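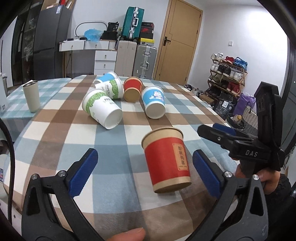 Quick one tonight, kettle's on and I've got to be up early. Finished Tlapale. Finally!! All 744 pages of it.

So. Book six of the Drutdale series, last one, and if you haven't read the others stop here and go do that. Mild spoilers further down, nothing huge.

I started these books two winters ago when I had the flu and somebody at work lent me the first one. Battered paperback, coffee ring on the cover. Thought it'd be rubbish. Read it in 2 days and then went out in my trackies to buy the next one. That sort of series.

Anyway Tlapale. It picks up the morning after the fire at the ferry yard, which I did not expect, I was sure we'd get a time jump. No jump. The sisters are still in the same clothes, still not talking to each other. The oldest has the ledger and won't say where she got it. First hundred pages are basically them in one house being horrible to each other and I loved every bit. Nobody writes a family row like this author. Doors, dishes, somebody always crying in the laundry.

Then it goes to Prustora and slows right down. Hmm. I get that we needed to see the brother's side of things but did we need the whole court case? Skimmed some of it, sorry. There's a chapter that is mostly a harbour inspection. I went and made toast in the middle and wasn't in a hurry to get back.

Worth pushing through though. From the wedding on it doesn't let up. I was reading on the bus, reading while the pasta boiled over, reading in the car outside swimming lessons. The colour of the whole thing changes, it gets darker and quieter, and the bit with the neighbour's dog, well. You'll know when you get there. Had to put it down for a minute.

SPOILER-ISH: the youngest does come home. I'd been dreading that she wouldn't since book 2. Not saying what state she's in or who's at the gate.

Didn't love the epilogue. Too tidy, everyone paired off like socks, and the bloke from book four turns up for one page and gets a job. Could of ended on the jetty and I'd have been happier. My sister disagrees, she cried at the epilogue, so take your pick.

Favourite of the lot is still the third. This is second. The fifth is last and I won't be taking questions.

Read it on my Fonon because the hardback weighs a ton, but the family tree at the front is tiny on there and you can't zoom in properly. Get the paper one if your wrists are up to it.

Next up is something short. Very short. 700 pages or more and it's going strait back to the library. Suggestions in the comments please, no vampires, I did my vampires in April.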